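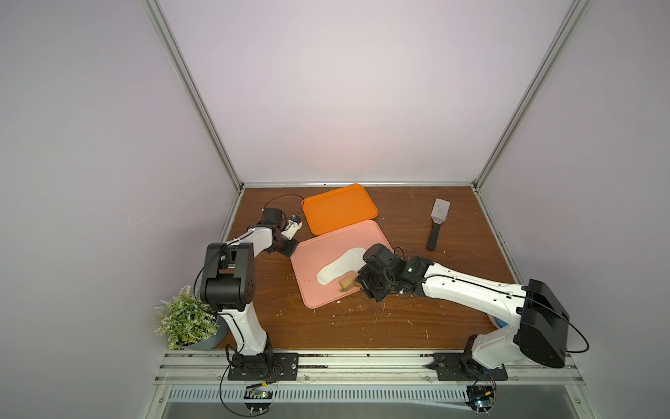

Dark reddish-brown tabletop with the wood grain showing

White haze on a dark wood table after a hot dish, what takes it out?

Posted by Parveen Kakakhel, April 2024

I have a dining table in a dark reddish-brown finish, bought secondhand. Last week I put a casserole on it with only a folded dish towel underneath and now there is a cloudy white patch the size of the dish. It isn't rough and I can't feel an edge when I run a finger over it. The color under it looks the same as the rest of the table.

I don't know what the finish is. The seller said it was from a store called Rillenstead and had never been refinished, but he got it from his sister so I wouldn't count on that. So far I have wiped it with a damp cloth and dried it. No change. I also tried a spray furniture polish, which made it look better for an hour and then the white came back.

I've read mayonnaise, toothpaste, an iron, and steel wool. I would like to do the least risky thing first. I also have some 2000 grit paper left over from a car headlight, if that is any use. We rent and move in the summer, so I can't have it in pieces for a month.

Clirkska
A white mark is usually moisture trapped in the finish. A black mark would mean it got into the wood, and that is a different job. Yours sounds like the first kind.

Test the finish before you do anything. Go underneath or to the back of a leg, somewhere with the same finish as the top, and put a drop of denatured alcohol on it with a cotton swab. If it gets sticky within a minute, it is probably shellac. If nothing happens, try a drop of lacquer thinner in another spot. Softening there points to lacquer. If neither one does anything, you most likely have polyurethane or some other tough factory coating, and heat marks in those are harder to get out.

You also need to get the spray polish off. Wipe the area with mineral spirits on a rag, open a window, and let it dry. Lay the rag out flat outdoors afterward and don't ball it up in the trash.

Then try a hair dryer on low, kept moving, a hand's width above the mark. Do 5 minutes, let the table cool completely, and look at it from the side with a lamp on. If it is fainter, do it again. I had one that took four rounds over two evenings.

If the dryer does nothing, rub in petroleum jelly, leave it overnight, and wipe it off in the morning. It's slow but it won't hurt anything.

Leave the 2000 grit alone for now. It will take the haze down, but it also changes the sheen, and then you have a dull patch to match to the rest of the top.

Rudent
Mayo worked for me. Left it on overnight. Table smelled for a day.

Rugemalira
Agree with Clirkska on testing first. I would skip the toothpaste. It is an abrasive and you can't tell how coarse it is from the tube. I used it on a coffee table and got a shiny ring where the dull one had been.

An iron does work on some of these, but keep it on the lowest setting with no steam, put a dry cotton cloth under it, and lift it every few seconds to check. Empty the water out first. Mine dripped and I ended up with 2 marks.

For next time, a folded towel isn't enough under anything straight from the oven, especially if the towel is a little damp. Get a cork or wire trivet with feet.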